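To: Collections and Events list
From: Office of the Events Steward, Drulis House
Date: 2025-09-25
Subject: Re: Sorting of small spoons before the November receptions

Dear colleagues,

The Office is grateful to the Vusero site for its message, the relevant part of which is repeated below.

> We hold 126 teaspoons and coffee spoons in the upper drawer and would
> be glad of a ruling on whether they are to be sorted by finish or by
> length. At present the gold ones are wrapped with the silver, and the
> long-handled ones are placed wherever there is room. Our next booking
> is a large one and we should like to have the matter settled.

Spoons are to be sorted first by finish and then by size. Gold spoons with ornamented handles are to be laid out in pairs, followed by the larger silver spoons, and lastly by the long slender ones, which have the smallest bowls and are easily mislaid among the others. All bowls should point away from the person sorting, so that marks and scratches may be noticed before wrapping.
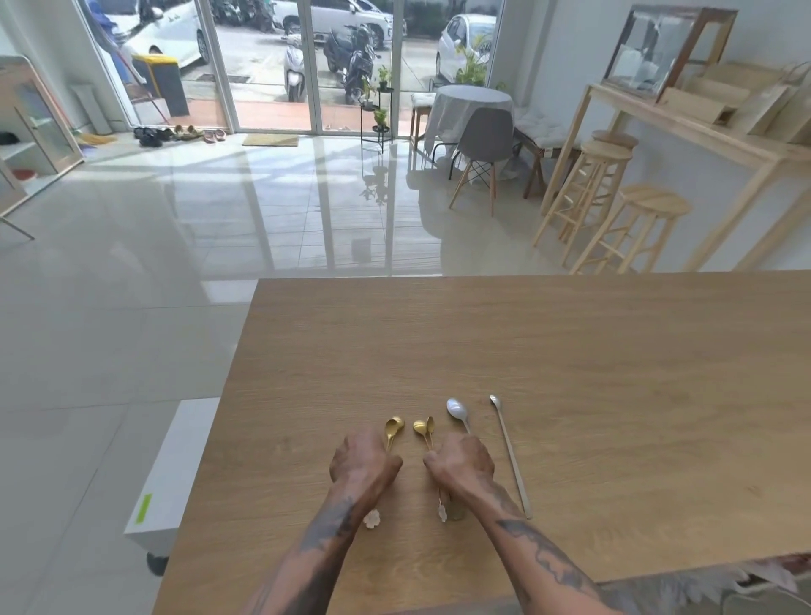
Mikkelsen writes that the pairing rule works well for dessert service but slows matters considerably when coffee is served separately, and asks whether gold spoons might be wrapped in bundles of 8 for that purpose. The Office has no objection, provided that each bundle contains one pattern only and is labelled on the outside.

Particular care is required with the white flower ornaments at the ends of the gold handles. These spoons are to be washed by hand and dried with a soft cloth. They must not be left to soak, nor stood upright in the cutlery baskets. Any spoon with a loose or chipped flower should be set aside and entered on the Wakex sheet under "Repairs".

The full holding across all sites now stands at 2,000 pieces, and replacements in the flower pattern are ordered only once a year. Sites wishing to be included in the next order should send their figures to this Office at least five working days before the first November reception.

Flannel rolls may be collected from the linen room during normal hours.

Yours faithfully,
Office of the Events Steward
Drulis House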